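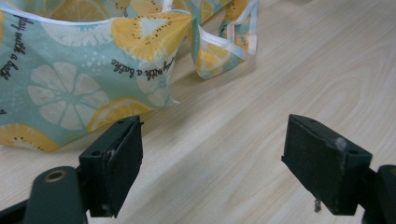
A guest wrote in our visitors' book last December that she had come to Skesow with one poem and a bad cold, and that she went home with four stories and the same cold. We were very glad to read it, except for the cold.

Skesow is a small school for people who write. We are in the village of Wotdale, 2 miles from Meltham station, and we hold residential weeks and short weekends for most of the year. You do not need to have published anything. Many of our guests have never shown their pages to another person before they arrive, and others have several novels behind them and want some quiet.

The school began in a rented chapel room with 10 chairs and one kettle. Later we moved to Cassim, the long stone house where we still are. It has 22 bedrooms, all of them single, a dining room, a library and two teaching rooms. The upper teaching room is warmer in winter, so the poetry groups usually ask for it first.

A residential week has a simple order. In the mornings there are workshops in fiction, poetry, writing for children and life writing. You choose one and stay with it until the end of the week. The afternoons are free, or you can book a talk with a tutor, who will read up to 1000 words of your work before you meet. Please send these pages two weeks early. In the evenings we have readings, and on the last night the guests read their own work, if they wish. Nobody is obliged to.

Meals are included in the price and are eaten together at long tables. Vegetarian and gluten-free food is always possible, but please tell us when you book. The ground floor has three bedrooms with level access, and the library can be reached by the garden door. There is no television in the house. The internet works well in the dining room and quite badly everywhere else - we have tried to improve it.

We also lend Cassim to writing groups from outside, mostly in the quieter months. Groups bring their own tutor and we do the cooking. For dates and prices, write to the office and we will answer as soon as we can.

Page last changed: March 10, 2013

This website uses cookies. If you continue to use the site, we will understand that you accept them. OK | Read more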